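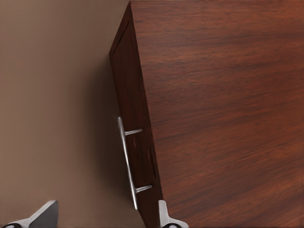

Par Yasaman Naseri et Arlindo Holanda

Chapitre 4
Le prix d'un vêtement « durable »

On répète volontiers qu'un manteau cher revient moins cher qu'un manteau bon marché, pourvu qu'on le porte longtemps. L'argument plaît aux maisons de couture. Il est plus rarement vérifié.

Prenons la marque Pretside, qui vend en décembre un manteau de laine à 1000 euros et promet 2000 ports. À raison de 54 sorties par an, il faudrait plus de trente-sept ans pour tenir la promesse. Qui garde un manteau aussi longtemps ? Et qui a compté ?

Le présent chapitre examine d'où viennent ces chiffres, en commençant par les essais d'abrasion, souvent cités et peu lus. Un tissu qui résiste au frottement peut très bien se démoder, rétrécir ou dormir au fond d'une armoire.

4.1 Durée de vie physique, durée d'usage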